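Members' Projects: An Arm for the Shared Bench

The Janholm workshop in Gultthorpe has 156 members, and few of its builds have drawn as many visitors to the back bench as the one begun in August by Boonsong Phromma and Kittipong Saengthong. The two members are constructing a small gripper arm, named Jitpraphai, and testing it in simulation alongside the physical work.

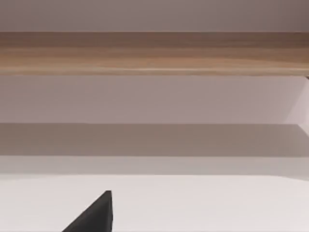
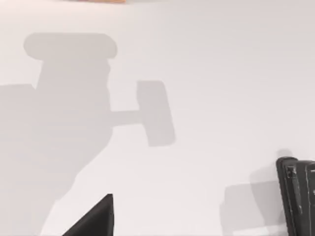

*Two simulated views from the Jitpraphai project, each with a black gripper finger at the bottom edge.*

Mr. Phromma, who is responsible for the fingers, described the simulation as a means of sparing material. "We had reshaped the finger four times before cutting anything," he said. "A mistake on the screen costs us an evening. A mistake at the saw costs us the part."

Asked why the simulated views included cast shadows, Mr. Saengthong replied that he had insisted on them. "The arm throws a shadow over its own work," he said. "If the program has only ever seen a clean white surface, it will be confused by the first lamp we switch on."

The members keep a written log of every simulated attempt, which stood at 1,503 entries at the time of the interview. Mr. Phromma acknowledged that the wrist joint remains unsatisfactory. A replacement bracket has been ordered from Arnunmont, and the physical arm will not be powered until it has been fitted.

"I would like to see it pick up a wooden block and put it down again," Mr. Saengthong said. "Boonsong wants it to sort screws. We have not settled that."

Members wishing to observe may attend the evening sessions, which begin at 7:30 p.m.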